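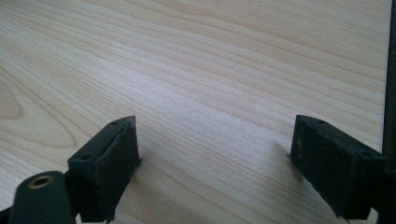
Fig. 1. Wood grain on a light tabletop.

Student project report, Plastics Processing
Kolbrún Vídalín

So my project was the cooling tank on our little single screw extruder, the Tosetti, and why our PVC edge strip kept coming out bowed. I picked it in November thinking it would be quick. It was not quick!

The strip leaves the die, goes through the calibrator and then into the water. Ours bowed toward the thick side every single time. My first guess was the die, so I spent 2 weeks fussing with die temperatures (sorry, lab budget) and got basically the same banana.

Then I read the Văduva manual that came with the tank and saw that the spray nozzles can be turned one by one. The thick side holds its heat longer and keeps shrinking after the thin side has set, so I aimed more spray at it and slowed the Turik puller down a bit. I ran 58 test pieces over 5 sessions and laid each one against a steel straightedge. The last 6 were all inside our tolerance, and I may have done a small dance.

What I didn't get to: the Skurevari compound, which has more chalk in it and probably wants its own settings. My melt pressure readings from the first session are also missing, I saved over the file. The nozzle angles I ended up with are written on the inside of the tank lid in marker, please don't wipe them off.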